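April, notebook entry, plate-to-rack teleop, day 8

Big day on the plate task! We passed 272 kept demos before lunch, and the last batch is the cleanest driving I've done since we started. Started at 9:40, stopped at 4:15 when my wrist gave out.

Changes since the last entry:

Scaling on the hand controller is down again for the final approach. Full speed until the plate is near the rack, then I hold the side button and everything shrinks. Radu Manole talked me into this and he was right. I was fighting my own hand tremor before, and now the plate just goes where I want it (mostly).

Grasp is on the rim, right side, fingers pinching top and bottom. I tried grabbing deeper toward the middle and the fingers ran into the dividers on the way in. Rim only from now on. Please stick to this if you drive, mixed grasps made a mess of the Husar set.

Force cap at 95 on the Grallden config. Lower than that and the plate droops when I swing it over. Haven't tried higher and don't want to with the ceramic ones.

The part I'm most excited about -- pausing before the tilt. I used to carry and rotate in one sweep because it felt smooth. Played back, those demos are a blur and the Rovel policy copies the blur: it starts turning way too early and clips the front wire. With a short hover in front of the rack, then tilt, then lower, the replays look so much more readable. I want to redo the first two sessions this way.

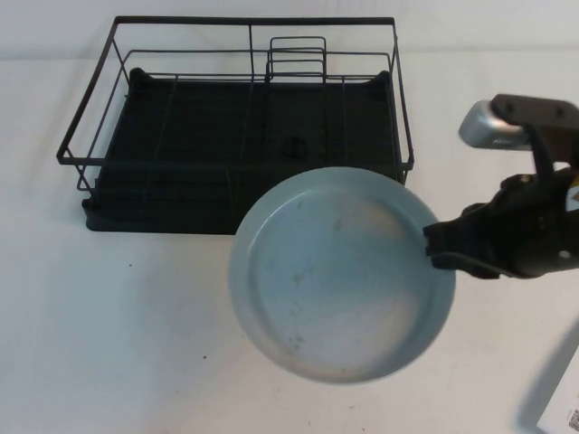 Hover point, plate face up and at a slant, in front of the rack.

Episode 1291 is the one to watch if you want to see the whole motion done well. Skip the ones right after it, I was trying left-handed driving for fun and it shows.

Still annoying: Draker drops the controller link if I sit idle too long between episodes, and reconnecting resets the scaling to full. Scared myself twice. Radu is looking at the timeout.

To do
- retrain on hover demos only, compare against the mixed set
- shift the rack start pose a little between episodes
- try the far slots, I've been favoring the near ones
- tape for the wrist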